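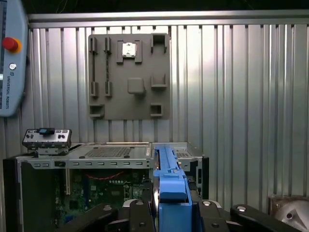 Fig. 1. Desktop chassis, open and on its side.

Unit 7: Heat and Airflow in Small Enclosures
Course notes, L. Manninen

7.1 Scope
This unit covers steady-state heat removal from closed or partly vented boxes: desktop computers, network cabinets, instrument housings. Transient behavior is left for Unit 8. You will need the thermal resistance table from the Clunden reader.

7.2 Energy balance
In steady state, all electrical power dissipated inside the box leaves it as heat. Three paths matter: conduction through the walls, radiation from the outer surface, and air carried through the vents. In a fan-cooled box the third path dominates, and the first two are usually dropped in a first estimate. The balance is then

P = m c dT

where P is power in watts, m the mass flow of air in kg/s, c the specific heat of air at constant pressure (1,005 J/kg K), and dT the rise in air temperature from inlet to outlet.

Worked case. A box dissipates 116 W and the allowed rise is 7 K. The mass flow is 116 / (1,005 x 7) = 0.0165 kg/s. With air at 1.2 kg/m3 this comes to 0.0137 m3/s, or 29 cubic feet per minute.

7.3 Fan curve and system curve
The rating printed on a fan is its free-air flow. Inside a box the fan works against a pressure drop that grows close to the square of the flow. The operating point is where the two curves cross. Doubling the fan speed doubles the flow in a fixed system, but shaft power goes up by a factor of eight. Students regularly forget this in the Lorente problem.

7.4 Leakage and bypass
Air takes the easiest path. A gap beside the fan lets outlet air return to the inlet side, and the measured flow at the grille then says little about flow over the parts. A side panel left off has a similar effect – the fan still turns, but the intended path through the box is gone. Baffles should be checked before a larger fan is considered.

7.5 Problems
1. Repeat the worked case for air at 0.9 kg/m3. Keep the mass flow fixed and find the new volume flow.
2. A fan runs at 1,725 rpm. Find the speed needed to raise the flow by 20 percent, and the change in shaft power.
3. Using the Fellberg fan curve handed out Tuesday, find the operating point for a system with a drop of 30 Pa at 0.02 m3/s.

Solutions go to Lachlan Baird before the next lab section. Show units on every line.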